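The Gospel of the Sunday Cook

Batch cooking is sold as the cure for the working week. Our writer kept the receipts, and has doubts.

By Agnes Forsberg

The sales pitch goes like this. Give up one afternoon, cook everything you'll eat until the next one, and you will save money, lose weight and get your evenings back. I have heard it from my sister, from my dentist and from a man sitting beside me on a delayed train. All three had the glow of the recently converted.

I gave it the whole of January. I bought the stacking tubs. I paid for Tirkum, a meal planning app that sends you a shopping list and then scolds you, gently, when you haven't ticked it off. By the second week I was eating a lentil stew I had liked very much nine days earlier.

Liv Sandberg, who runs the Siltari cooking school and teaches a popular class on cooking ahead, told me I had gone in too hard. "People make five dishes they've never made before, and then they're stuck with five dishes they don't like," she said. Fair enough. But her class handout lists 14 recipes, and when I asked which ones she had in her own freezer she named soup. Just soup.

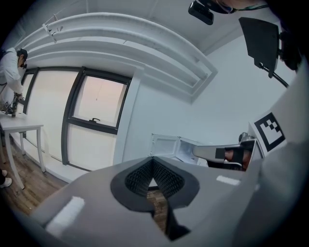 The money claim deserves a closer look. Tirkum tells new users they can expect to save $904 a year. I asked where the number came from and was sent a link to a page that repeated the number. My own grocery spending for the month came to $414, against $254 the month before, when I had cooked in my usual disorganized way and eaten a lot of eggs. Some of that was spices and tubs, which I won't need to buy again. Some of it was a pork shoulder that I got so tired of that I gave half of it to the neighbors.

Paavo Nieminen, a retired hospital cook who spent his working life making food in advance for other people, was not surprised. He thinks home cooks have borrowed a method without the conditions that make it pay. A hospital kitchen buys by the sack and serves it all the next day. "At home you buy by the sack and serve it to yourself until you're sad," he said.

And the time? I kept a log. My cooking afternoons ran close to five hours with the dishes, and I still spent part of every evening thawing, reheating and making something green to go next to whatever was brown. Advocates tend to leave out that second shift – the one where dinner is frozen in the middle and you stand there with a fork, stirring.
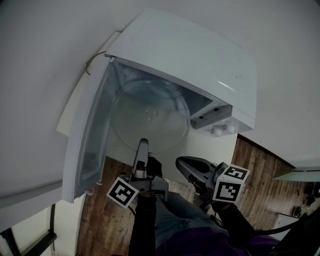
Not everyone I spoke to had soured on it. Florante Fajardo works nights and has cooked ahead for years, rice and adobo mostly, in portions he can eat at four in the morning when no place near him is open. It works for him and I believe him. He has never used an app. He also doesn't call it anything, and he looked puzzled when I asked about his system.

I suspect that's where the trouble starts. A sensible habit that shift workers and big families have always had got a name, then a newsletter, then a line of tubs. Kushnir, which makes mine, sells them in a set with a chalk marker and a booklet about "owning your week." The marker washed off in the freezer. I have several frozen blocks of something orange and I can't tell you what they are.

I canceled Tirkum in February. I do still make a double pot of soup when I'm making soup, and I put the other half away, the way my mother did. Last night it was barley.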